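Seed Licensing Review Opens for Submissions

March 4, 2021 – The Orura Growers' Association has welcomed the provincial government's decision to review the licensing of patented canola and pulse seed. The review will examine contract terms, royalty collection and the right of growers to save seed for their own use. 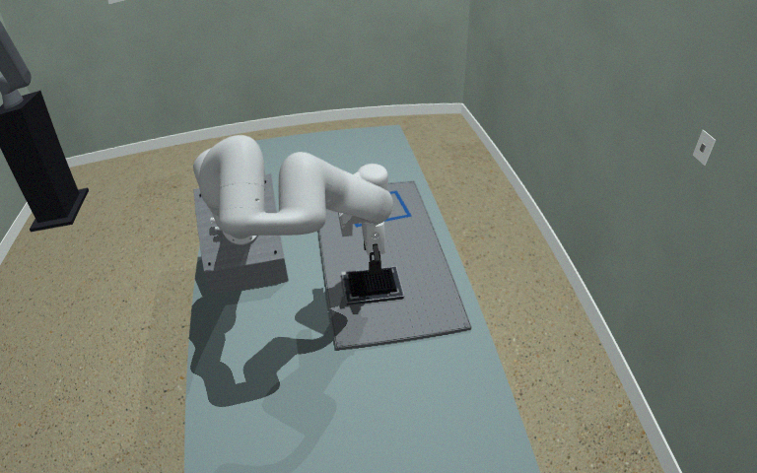 Members have raised concerns about seed contracts for several seasons, particularly since Fornance purchased the Malik breeding program. Many growers now depend on two suppliers for certified seed. The Association does not oppose private research, and recognizes that modern breeding is costly work. Our position is that public money spent on such work should leave growers with a fair choice of varieties.

The Association's petition on farm-saved seed closed with 2098 signatures. A copy has been sent to the Minister's office, together with letters from 700 member farms.

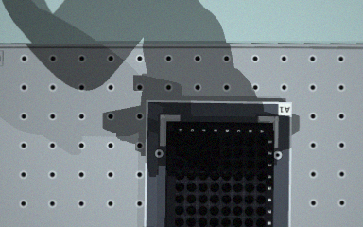
A written reply is expected before the legislature resumes in September. In the meantime, policy officer Noemí Mendoza is preparing our formal submission and would like to hear from members who grow under a Sirkix licence. Comments should be no longer than 1000 words and may be sent by mail or left at the Association office.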